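Lundis Shape Sorting Collection
Data card, second release

Summary

Lundis is a collection of short image sequences showing the insertion of shaped blocks into sorting boards. It was prepared by the Kolholm early learning materials group to support the study of shape matching, the alignment of a block with its opening, and the design of sorting toys. The release contains 2,000 sequences, each limited to a single block and a single attempt.

Sequences are grouped by block shape and then by board. Users who need only one shape may download that group separately. The groups are independent of one another and share the same folder layout.

Materials

The boards and blocks follow the Pindolen pattern set, which defines the outline of each opening and the clearance between a block and its hole. Blocks are long prisms in plain, single colors. Boards are flat plates laid on a work surface. No board is fixed in place, and its orientation therefore varies from one sequence to the next. A board that shifted during an attempt was left where it came to rest until that attempt ended.

The hexagonal group is the one most often requested. A hexagonal block can enter its opening in six orientations, and small errors of rotation are harder to judge by eye than they are with a square or a star. Annotators were instructed to mark the orientation of the block relative to the opening at the last moment when both remain visible.

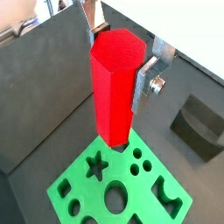
Where the block hides most of the opening, the orientation field is left blank and the visibility field is set to "partial." Users should not treat a blank orientation as a failed attempt. The outcome of each attempt is recorded in its own field and was assigned after review of the full sequence.

Round openings are handled separately. Orientation has no meaning for a cylinder, and the field is omitted from those records altogether. Small round holes that serve as part of a board's pattern are listed in the board file with their own entries.

Folder contents

sequences/ holds the image files, one folder per attempt
boards/ holds one outline file per board, with the position of every opening
blocks/ holds the outline and height of each block
labels/ holds the annotation tables
splits/ holds the lists for training, validation and test

Annotation

Each sequence was labeled by 3 annotators working separately. Disagreements were returned to the Laing office for a final reading, and the resolved value appears in the main table. The original labels are retained in labels/raw for users who wish to measure agreement on their own terms.

Outcomes take one of 5 values: seated, resting on edge, wrong opening, dropped, and withdrawn. "Resting on edge" applies to any block that touches the rim of the correct opening without entering it. In the first release this value was combined with "withdrawn," and results computed on the two releases should not be compared directly.

Known limitations

Glossy boards produce highlights that may obscure the rim of an opening. The darker inner walls of the holes are generally a more dependable cue, although this has not been tested on every board. The triangular group is small, with 20 sequences in the test split, and scores for that group should be reported with caution.

Board colors are not balanced across shapes. A model trained on one group alone may learn to associate a shape with a color.

Changes since the first release

Outline files were redrawn at a common scale. Duplicate sequences in the star group were removed. The column "hole_id" was renamed "opening_id" in all tables.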